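Print this page | E-mail to a friend

Lindunent tall steel stand, reviewed

By Evie Pilkington, November

Bought this to replace a wobbly one from Comurer that I'd put up with for 4 years. Round base, slim pole, stainless steel, clear glass fitting up top held with metal rings. Looks smart. Weighs more than you'd think, good.

Put together in 9 minutes, no tools. Instructions are a single sheet and the drawing for the rings is upside down, so go slow there. Had mine on the wrong way first time and the glass rattled. Fixed now.

Good: doesn't tip when you knock the table. Wipes clean with a damp cloth. Pole is properly straight, which the Comurer never was.

Less good: shows every fingermark. Glass is a pain to get dust out of, a bottle brush nearly does it. And no spare rings in the box, Hubert Szewczyk had to write to them twice for his.

It wants a decent sized table, mine gets a wooden one with a rounded edge and theres still room for a cup and a coil of cable. On a narrow shelf I wouldnt risk it.

Would I buy again, yes, at the sale price. Full price is cheeky. Mine stays out all week, office chair pulled up behind.

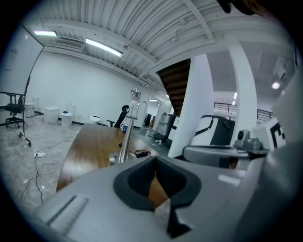
Score

Build 4, looks 4, value 3. All out of five.

Print this page | E-mail to a friend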